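How do you fold a puffer jacket so it stays small?

Lucie MacPherson
Posted Tue 28 May

Winter is finally over at our place and I'm clearing the hall closet, which I love doing! Sweaters, scarves, the kids' snow pants – all done. Then I get to my down jacket. I fold it, it puffs back up. I roll it, it unrolls while I'm reaching for the next thing. The storage box I have is a 60 liter one from Trasen and I want two jackets plus a blanket in it until December. Is there a way to fold these that holds? And is it bad for the down to be squashed all summer?

Brigitta Mayrhofer

Oh, this is one of my favorite things to fold, once you get the hang of it! Zip it all the way up first and empty the pockets (I found a whole mitten in mine). Lay it face down on something big and flat. A made bed is perfect, much better than a table, and you can lean on it with your whole forearm.

Bring both sleeves in across the back so they lie on top of each other. Fold the sides in toward the middle until you have a long strip. Now press from the hem up to the collar, slowly, and you'll hear the air going out. Then fold or roll from the hem in the same direction, pressing as you go. If yours has a hood, leave it out until the end and pull it over the roll like a cap. It holds beautifully!

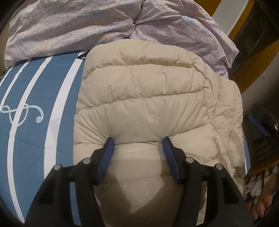 Cream puffer on the bed, folded into a rounded mound.

Puffy is fine at that point. Mine always has a sleeve or an edge trying to get away on one side, so I tuck that in and give it one more press before it goes in the box. If there's no hood to pull over, two wide elastic bands do the job. Wide ones, please – thin ones leave a dent in the fabric.

As for squashing, a snug fold is okay, but I wouldn't use a vacuum bag for six months. I did that with an old Lanz jacket and it was flat as a pancake in the fall. Two rounds in the dryer on low with clean tennis balls brought most of it back. Wash it before you store it, too, and let it dry completely, longer than you think.

Arsen Panasiuk

just hang it up

Marlies Kälin

I love Brigitta's hood trick and am going to try it tonight! One small thing to add: put the jackets in last. Blanket at the bottom, jackets on top, lid on loosely. I have the same size box and two adult jackets plus a thin fleece blanket fit, but a thick comforter won't. If your blanket is a thick one, use a cotton pillowcase for the second jacket and put it on the closet shelf. It breathes, it keeps the dust off, and you get a spare pillow for guests!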